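Search this site... Go

Workshop Notes: maple tops for bench surfaces

Petek Joinery Newsletter, September 23, 2018

Following several enquiries since May, we have set out the points that matter when a maple board is laid over a perforated bench. The notes were compiled by Dewanti Krishnan and checked by Selma Spahić.

Selection. Choose a board with the grain running lengthways. Small knots are acceptable provided they are tight and level with the surface. Wavy figure is no fault, but it tears easily under a plane, so finish those areas with a scraper or with fine paper on a flat block. Keep the wavier band away from the side where most cutting or marking will be done.

Preparation. Leave the board in the room where it will be used for at least 5 days before final flattening. Stand it on battens with air on both faces. Check for wind with a pair of straight sticks, then check across the width with a steel rule. Apply the same number of coats to both faces; a board sealed on one face only will cup.
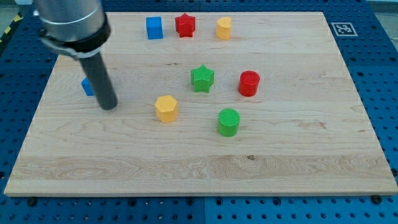 Maple board on a blue perforated surface, with bolt heads along the front edge.

Fixing. Bolts placed against the edge are preferred to screws through the face. The top remains unbroken and the board can be lifted off for resurfacing. Tighten by hand first, check that the board sits flat, then finish with a spanner. Do not force a twisted board down. Brush out the holes in the bench before laying it, as chips trapped underneath will cause it to rock.

Thickness. A front edge left square and unpainted makes wear easy to judge. We remove the sharp corner with two strokes of a block plane and leave it at that. Jae-hoon Oh prefers a larger bevel on boards that are moved often.

Care. Wipe with a barely damp cloth and dry straight away. Pale maple shows ink and metal marks quickly; fine paper worked along the grain will lift most of them. Recoat the sanded patch, feathering out past its edge.

Offcuts from the current batch are held under stock number 474. Ask for Josefien Van Damme at the counter. Orders cut to size are ready in 48 hours, unfinished.

Contact Petek Joinery | © 2018 Petek Joinery | Back to top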